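Leash clip opens by itself when my dog pulls

Hello all. I bought a nylon leash from Bitar for my dog, she is 36 kilos and strong. Already 2 times the clip opened when she turned fast near the road. The stitching is still perfect. Is it my fault, or is the clip bad? Can I change only the clip and keep the leash?
Nisreen Hattar

It is not your fault. A bolt snap can open when it turns sideways and the thumb part presses on the collar ring. Look also at the spring. If it closes slowly, stop using it for walks. To change only the clip you must cut the end loop and sew again with strong bonded thread, a box with a cross inside. Home machines often cannot do this through folded webbing. I took mine to a shoe repair shop in Trastholm, and now I have a locking carabiner from Eseo.

I wrap the cut end of the webbing with tape before I melt it, so it does not open.

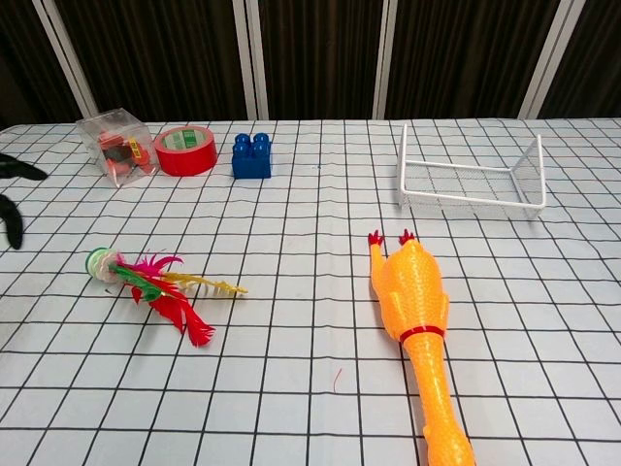
Red tape on a table, next to a blue toy block
Fouad Nseir

buy a new one, the clip on my Asunier says 3000 N and it never opened. also my dog is small so maybe not the same
pawsandmud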